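Cukgate Home Help > Bedroom > Closets and wardrobes

White wardrobe compartment: how do I stop hangers from all sliding together and falling off?

Posted by rindside_renter

Hi all! I moved into a small apartment in Brodstead in January and there's a plain white wardrobe in the bedroom, split into compartments. One of them has a metal rail across it and the others are just shelves. I've never had a proper wardrobe before (I grew up with a dresser and a hook on the back of the door) so this might be a silly thing to ask, but I'm getting really fed up with it.

I use thin white plastic hangers, the cheap kind that come in a bundle. When I hang up a few shirts they look fine, and then when I take one out, the rest bunch up at one end and a couple of them tip forward off the rail. By the end of the week half my stuff is in a heap on the bottom. The rail is smooth and round and I can't tell if it's supposed to be perfectly level. I put my phone on it with the level app and it kept changing its mind.

Things I've tried so far: rubber bands on the rail (ugly, and they snapped), hanging everything facing the other way, and hanging less. Hanging less did help, but I do own clothes and they have to live somewhere.

I'm renting so I'd like to avoid drilling. Also I'm short, and the rail is high enough that I'm reaching up and mostly working by feel, so please nothing that needs me to balance on a chair every morning. Is it the hangers, the rail, or me?

12 people have this problem too

Posted by mothball_margin

Could be all of it, but my money's on the rail first and the hangers second. I had the same thing in my last place, a rented room over in Prasthorpe, and I spent ages blaming the hangers. I bought new ones, I bought velvet ones, I bought those wooden ones that weigh as much as a chicken. Still a heap. Then one evening I took every single thing out and put one empty hanger on the rail, all by itself, and watched it creep along to the end. So that was my answer and I felt pretty dumb.

Do this before you spend any money:

Empty the compartment completely. I know, it's annoying. Pile it all on the bed and do it early enough in the evening that you'll still have a bed later.

Wipe the rail down with a cloth and a bit of dish soap, then dry it really well. Mine had some kind of greasy film on it, maybe from the factory, maybe from whoever lived there before me. Wipe the side walls while you're in there.

Measure from the rail up to the top panel at each end. Forget the phone app, a tape measure is better for this. Mine was 4 millimeters lower on one side and that was plenty for slippery plastic. If yours is off, look at the end pieces where the rail meets the wall. Some rails just sit in a cup and you can lift them out and seat them again. Others have a tiny screw underneath that has worked loose, and tightening a screw that's already there isn't drilling, so your landlord can't complain.

Put one empty hanger back and test it. Hold it by the shoulder part near the top, get the hook over the rail, then let go and see if it stays where you left it. Try the left end, the middle and the right end. You can keep your other hand open underneath in case it drops, and that also saves you if you're working by feel like you said.

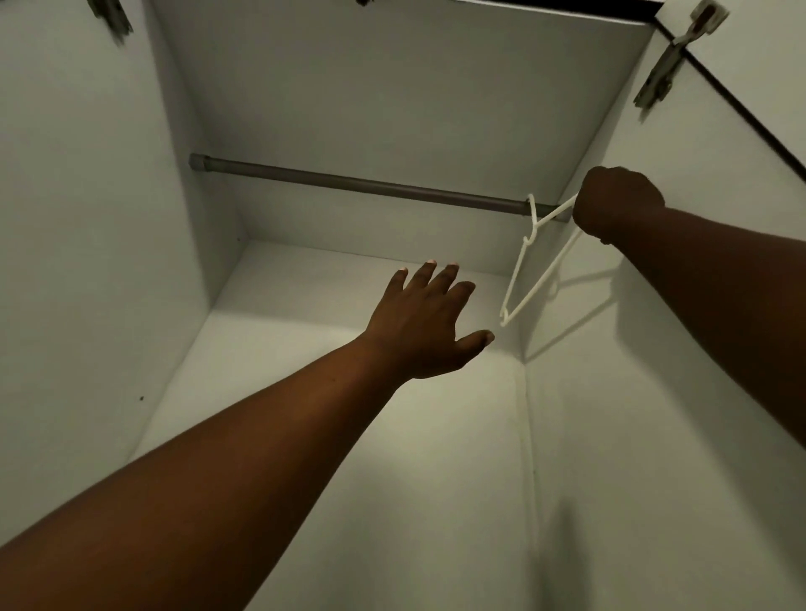
Load it back up, heavy stuff at the ends

Coats and jeans go closest to the side walls, where the rail has the most support. Light things go in the middle. When I had all my winter coats in the center the whole rail bowed, and everything slid in toward the dip like a sad little clothes party. Seven heavy things was my limit before I could see the bend, though yours may be sturdier than mine.

Face all the hooks the same way

I like the open end of the hook pointing at the back. Then if you tug on a shirt by accident, the hook grabs the rail and stays on it. If you pull on one with the open end facing you, off it comes. This made more difference than any hanger I bought, and I say that as somebody with a drawer full of velvet hangers I don't use.

Leave yourself a hand's width

If you can't get your hand in between the clothes without shoving, it's too full, and shoving is what knocks the neighbors off. Move the T-shirts to a shelf! They don't need to hang.

If it still slides after all that, a strip of clear shelf liner laid along the top of the rail works and you can peel it off when you move out. Get the grippy sort with no glue. It does make it harder to push clothes along, so you'll be lifting them a bit more.

Posted by socks_and_sundries

throw out the thin hangers. they flex when you put anything heavier than a blouse on them and then they swing. problem solved

Posted by lintroller_lou

I'm with mothball on the tape measure, but I wanted to add something on the reaching part. I'm short too, and I got a Rind step (just the low one with 2 treads, it folds flat and goes down the side of the wardrobe). I only get it out on laundry day. I hang the whole week's clothes in one go, in the order I'm going to wear them, left to right, and on weekday mornings I take whatever is next in line. You can do that with one hand and your eyes half shut.

Also, button the top button on your shirts! On thin hangers the shirt slides off one shoulder, the weight goes lopsided, and then the hanger turns and bumps into the next one. Takes a second and I hardly ever find anything on the floor now. Doesn't help with strappy tops, I'm afraid. I gave up and fold those.

Reply from rindside_renter

Ok so I measured and it's lower on one side, thank you mothball!! There is a little screw like you described but it's painted over, so I've messaged the landlord before I go scraping at it. I've turned all the hooks around in the meantime. lou, where did you find the folding step? The hardware place by me only had a giant ladder.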